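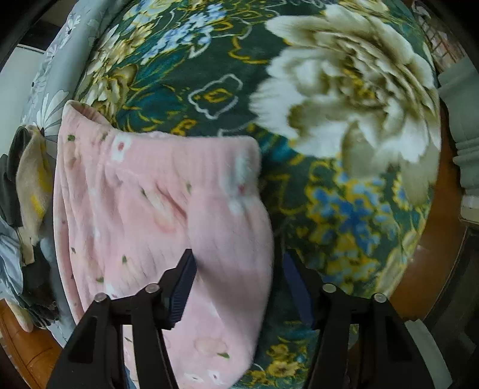 Gripper on the pink fleece, green floral blanket underneath.

August 30, 2020
Notebook - open day at Cladolden, soft goods demonstration

Written up the same evening from pencil notes. Times not kept. Anyone who wants the handout can find it in the blue folder with the Putard price list.

Purpose of the visit was to see how the Ostero people collect grasping examples on bedding and clothes with a hand-held tool, and to judge whether our own bench routine is worth keeping in its present form. The morning talk was general and I took little from it. The demonstration after it was the useful part.

Tool. Two black fingers, wide angled brackets with triangular cut-outs, and a dark ridged pad on the inside of each tip. Round screw heads on the outer face, easy to reach with an ordinary driver. The operator holds the whole thing and does the picking by hand, and the recording is used later to train the arm. Camera sits on the tool and looks down past the fingers. I asked about pad wear. They change the pads after 200 picks on fleece and later than that on cotton, but could not give a figure for cotton. Pads are glued on at present. A slide-on version is promised.

Weight of the tool is given as 795 g without cable. It felt heavier after a few minutes with the arm held out. Balance is towards the front. Our own is lighter but the fingers flex more, and I would not swap without trying theirs on a full session.

Task. Pick one garment from a blanket without taking the blanket with it. The case I noted in most detail was pink fleece with a small flower print, gathered ribbed waistband at one end, laid lengthwise on the green blanket. The blanket was over a rounded shape, so the surface falls away from the garment. Approach was to the bulging right edge of the fleece, one pad on the fleece and the other over the blanket a short distance off, then close. The obvious risk is that the outer pad drags a fold of blanket in with the fleece. They accept this in the recordings and mark it afterwards as a double pick.

I asked why not go for the waistband, where the fabric stands up in a rim and there is more to hold. Answer: the operators all prefer it if left alone, and the model then learns nothing about plain edges. So the grasp point is called out before each pick. We do not do this at present and should.

Busy prints. The blanket has large cream flowers on dark green with yellow scrolls, and there was a grey-blue sheet with white daisies alongside. Ostero's view is that printed flowers on printed flowers are worth more per hour than plain cloth, as the model cannot lean on colour alone. The figures on the slide were for a different set of garments, so I have not copied them. Flat colours in our set should be mixed with prints in any case - cheap to do.

Numbers given for their afternoon set: 49 picks, 2 thrown out for a lost camera signal. No breakdown of double picks. I asked for one and was told it would be sent.

Sabbagh had a stand next door with a folding table and a fixed arm. Towels only. Slow, tidy, and the towels were placed square to the arm every time by the person running it. Did not stay for the second run.

Points for our bench:
Call the grasp point before the pick and write it on the sheet.
Add a curved support under the blanket. Ours is always laid flat.
Log double picks as their own class. At the moment they go in with the failures.
Try ridged pads against our smooth ones on the same fleece.
Put a pad change count on the tool itself.

Open questions. Does closing speed matter on fleece? They use one speed throughout and had not tested another. Is the tip angle fixed or set with the screws? I forgot to ask, and the handout only shows the side view. Does static build up on the pads after a long run? It does on ours in a dry room.

Handout page with the bracket drawing to be scanned. Ask Putard whether the ridged pad material comes in sheets.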